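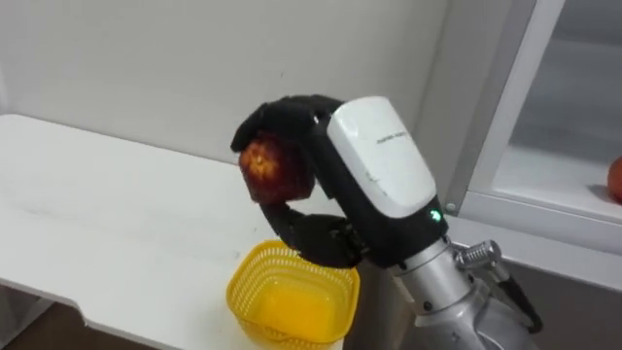
Yellow basket on the white table, with a red apple above it.

Home | Kitchen | Storage | Baskets | Contact

Simier Fruit Basket, yellow
Item 3669

Plastic, small holes in the sides, a solid band at the rim. Falthorpe says it "keeps fruit fresher." We doubt it. Holes let air in, and a colander has those too. Buy it if you want a light basket for carrying apples from table to fridge.

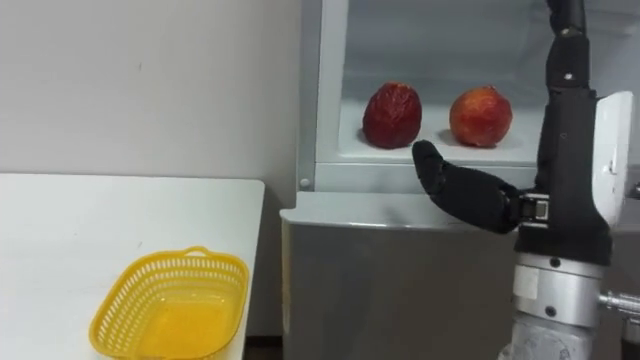 Price and delivery
240 each, ships in 15 days. The maker promises 20 years of use; Ostap Kravchuk in our store would like that in writing.

Related items
Jibrin fruit bowl
Tosidport shelf liner
Simier basket, large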